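**Pop-up camper conversions: is the extra headroom worth it?**
Semester project report, vehicle design elective
Nov 1, 2022

Our group looked at one claim that keeps turning up in brochures for campervan roofs: that a lifting roof "transforms" a small van. We picked two roofs, the Kandeo and the Stallero, fitted to the same model of van, and spent September trying to find out what a buyer gets for the money.
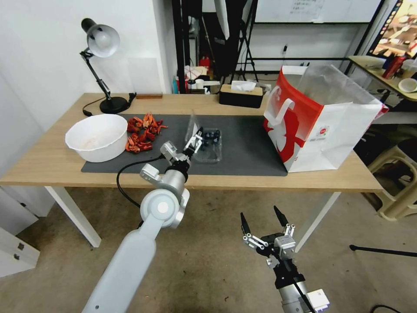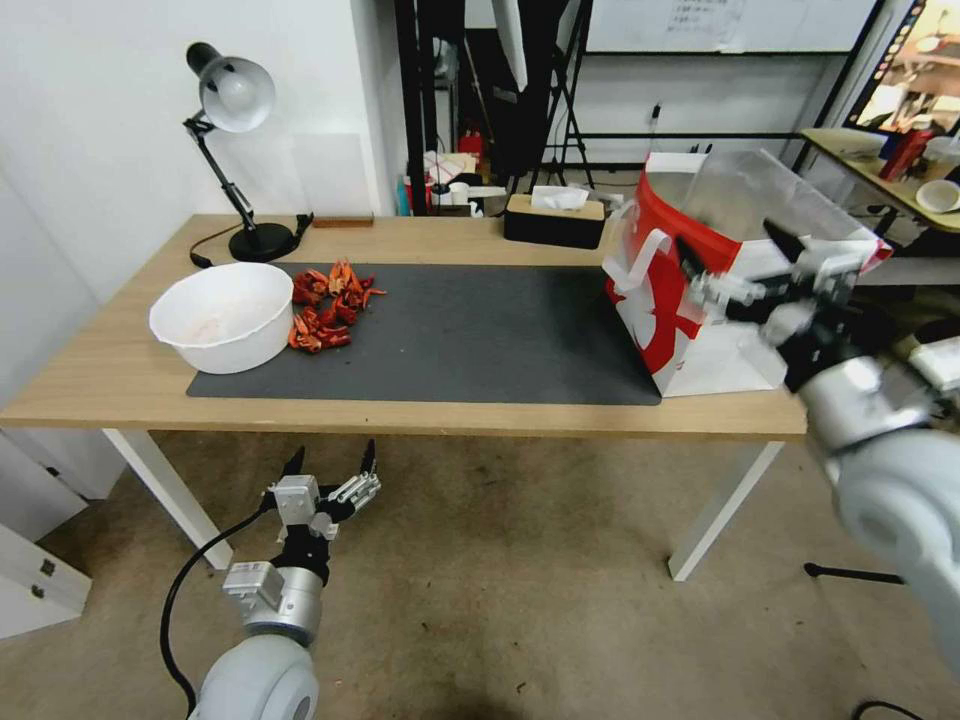
Crayfish in a heap on a dark grey mat, a white bowl beside it.

## What we were told

Both makers say their roof goes up in seconds, sleeps two adults and makes no difference to driving. Neither brochure says how any of this was measured. We wrote to both and got one reply, which was the brochure again as a PDF.

## What we did

We had each van for eight nights at the Flultthorpe campground. The Kandeo van came from the Ocampo hire yard and the Stallero from a private owner, so the two were not in equal shape. The Stallero's canvas had clearly seen more summers. We have tried to allow for that, but a reader should keep it in mind.

Each night we raised the roof, slept in the upper bed, and lowered it in the morning. We kept a log of the time taken, any leaks, and condensation on the inside of the canvas. We also drove each van 600 km with the roof down, on the same roads, and kept the fuel receipts.

## What we found

**Raising and lowering.** Going up is easy on both. The Kandeo took 37 seconds on a good try, with the straps already undone. Coming down is another matter. The canvas has to be tucked in by hand on all sides or it gets pinched in the seal, and the brochures skip this step completely. On the Stallero we had to start again on most mornings.

**Sleeping.** Two adults fit if neither of them moves. The mattress on the Kandeo is thin enough that you can feel the bed boards under your hip. The Stallero's is better, though it has to be folded out of the way before anyone can stand up at the sink.

**Weather.** No leaks in either, but we only had light rain and would not call that a test. Condensation was bad in both vans on cold nights. The side vents help a bit.

**Fuel.** We could not find a difference we trusted. The wind changed between trips and we didn't have a plain-roofed van to compare with, so "makes no difference to driving" is still unproven as far as we're concerned.

## Cost

The hire yard told us the Kandeo needs a yearly seal service at $364. The brochure calls the roof "maintenance free". We think that wording should be dropped.

## Problems with our own work

Two vans is a tiny sample. All the testers were under 25 and fairly flexible, so the ladder got easier marks than it would from our parents. The condensation notes are also patchy for the first few nights, before we agreed on what counted as "wet".

We would like to repeat the fuel test with a plain roof, and to try both canvases in proper rain. Until then our advice to a buyer is to borrow one for a weekend and pack it down yourself before paying a deposit.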